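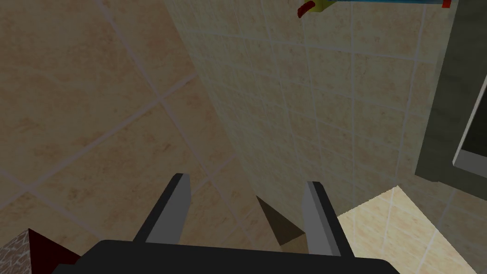 A view from the wrist of the simulated arm in Talmont, with the open gripper pointed toward a tiled corner.

Talmont is a software package for planning and controlling the movements of a robot arm in simulated household rooms. It is developed at Irlow, a small robotics software firm, and it grew out of an earlier in-house planner called Vandenberghe, parts of which are still in the code today. People who work with the package mostly know it for its handling of the wrist camera, which is the view it treats as the main one, and for the patient (some would say fussy) way in which it checks a motion before letting the arm carry it out.

History

Vandenberghe was written as a plain motion planner. It took a starting pose and a goal pose, looked for a path between them that kept clear of walls and furniture, and handed that path to whatever controller happened to be running. It did this well enough, but it knew nothing about what the cameras could see, and its users found themselves writing a good deal of extra code to connect the two. Several of these add-ons were gathered together one April and tidied up under the name Talmont, and the old planner became a module inside the new package. Its configuration files can still be loaded, although a few of the older settings are now quietly ignored.

Structure

The package has 4 main parts, which talk to one another through a shared message log. The perception part turns camera views into estimates of surfaces and objects. The planner proposes paths. The controller follows a chosen path and makes small corrections along the way, and the scene server keeps track of the rooms themselves, with all their cabinets, counters, tiles, and fittings.

Everything passing between these parts is written to the log, so a run can be stopped, wound back, and played again from any point. This is a great comfort when something has gone wrong deep into a long task, and many users say (on the project's mailing list, which is a friendly place) that they spend more time in the replay tool than anywhere else in the program.

Perception

Household rooms are full of surfaces that make life hard for a perception program. A tiled wall repeats itself, so one patch of it looks very much like the next, and an estimate of the camera's position can slip by a whole tile without anything seeming wrong. Talmont deals with this by keeping 2 estimates going side by side, one based on the pattern of the surface and one based on the joint angles of the arm, and it raises a flag in the log whenever they drift apart. Corners are especially useful here, as the seam between two walls gives the program a line that it can hold on to.

Veined stone brings the opposite trouble, for its markings are irregular but soft, and they fade with distance.

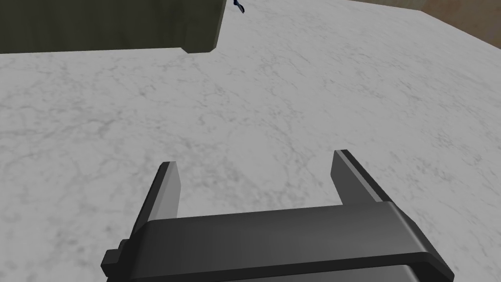 Over a countertop, then, the program leans more heavily on the straight edge of the slab and on the bottom edges of any boxes or cabinets standing nearby, and it gives the veining only a small say in the matter. The weights given to edges and to texture can be changed by hand, and the manual encourages newcomers to try a few settings on an open stretch of counter before they move on to anything crowded.

The gripper's own fingers are always a consideration in a wrist view, and they are masked out before any matching is done. The mask is computed afresh whenever the fingers open or close. Early versions used a fixed mask, which was fine for an open gripper and rather poor for a closed one.

Planning and control

The planner works in short stretches. It draws up to 500 candidate paths for each one, throws out any that come too near a surface, and scores the rest by length, smoothness, and how much of the goal stays in view. The best path goes to the controller, and the planning begins again while the arm is still under way.

Testing

Each release is run against a collection of 2,898 recorded tasks known as Tranameo, which is kept separately from the main code and has its own version numbers. A full run is usually left going overnight.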